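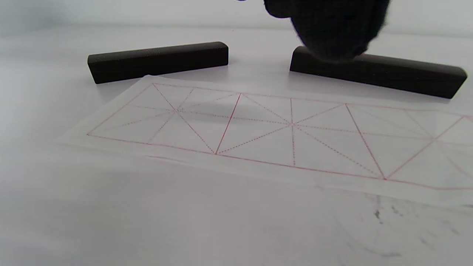
How far should the weights sit from the top row of the grid?
Leave a strip of paper nearly 2 cm deep between the weights and the first printed line, so the brush has room to start a stroke.

Setting the paper (Plukano practice set)

1. Clear the table and wipe it dry.
2. Lay one sheet down with the printed side up.
3. Smooth it from the middle outward with the side of your hand.
4. Place both weights along the top edge — lower them, don't drop them.
5. Check the bottom edge. A slight curl is normal with thin paper.

Note: Refill sheets are item 2213.

Caution: Lift the weights before you move the sheet. Damp paper tears easily.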